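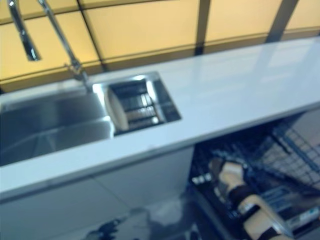
In praise of washing up by hand

My building in Provdale has dishwashers in most of the apartments. Mine has one too, and it holds my baking trays. I wash everything by hand, every night, and I've come to love it so much that I've turned into a bit of a bore on the subject at parties. So let me be a bore here instead, where you can at least stop reading!

I should say that I grew up hating the job. There were 8 of us at my grandmother's table on Aswood Street, and the youngest two got the dishes. I was one of the youngest two for what felt like a hundred years. The water was always too hot, my cousin always dried the easy things (spoons, mostly) and left me the roasting pan. When I moved out, the first thing I looked for in an apartment was a machine that would do it for me.

Then, one November, the machine broke, and the repair was quoted at $164 before parts. I was short on money that month, so I bought a brush and a bottle of soap and figured I'd manage until the new year. By the new year I had stopped thinking about the repair.

What got me was the time. I have a job that follows me home, the kind where you answer one last message and then six more. With my hands in soapy water I can't pick up the phone. That's all there is to it, really, but try finding another twenty minutes in the day like that. I think about my day, or about a song, or about whether the soup needed more lemon (it usually did). Some nights I work out a problem that had me stuck since morning, and some nights I just look at the bubbles. 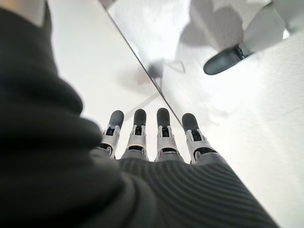

It's also wonderful for talking. My friend Rehema Rweyemamu comes over for dinner most weeks, and our best conversations happen after the meal, side by side, when one of us has a towel and neither of us has to look the other in the eye. She told me she was changing careers while drying a colander. I told her about my father's diagnosis over a stack of bowls. I don't think either of us would have said those things at the table, with candles going and a plate of food in the way. There's something about having a small job to do that lets the big stuff come out sideways.

I know the arguments on the other side, and some of them are good. A full dishwasher can use less water than a person who leaves the tap running, so please don't leave the tap running. I fill one side of the sink for washing and keep a few inches of clean water for rinsing. And if you have three kids, or sore hands, or you get home at ten, use the machine and enjoy your evening. I'm not handing out medals for scrubbing.

But I do think we've gotten too quick to treat every chore as time stolen from us. We hand it off, and then the time we saved goes straight into a screen. At least mine did! I got my evenings back and spent them scrolling through pictures of other people's kitchens.
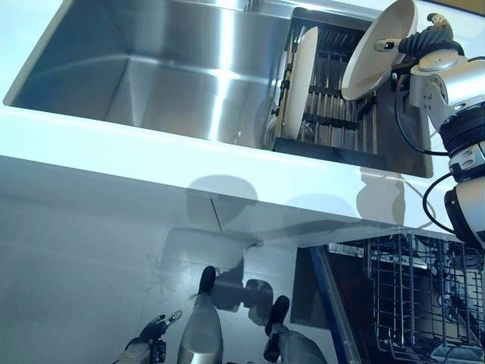 The order matters more than the soap, by the way. Glasses first while the water is clean, then silverware, then plates, then anything greasy. My grandmother taught me that and I ignored it for years out of pure stubbornness. Let the pans soak while you do the rest. Change the water when it goes gray, even if you only have one pot left, and wring out the cloth and hang it up when you're done.

If you've got a dishwasher you love, keep it. Just try one night by hand this week, after a meal you liked, with the radio on low and somebody next to you holding a towel. Give them the roasting pan.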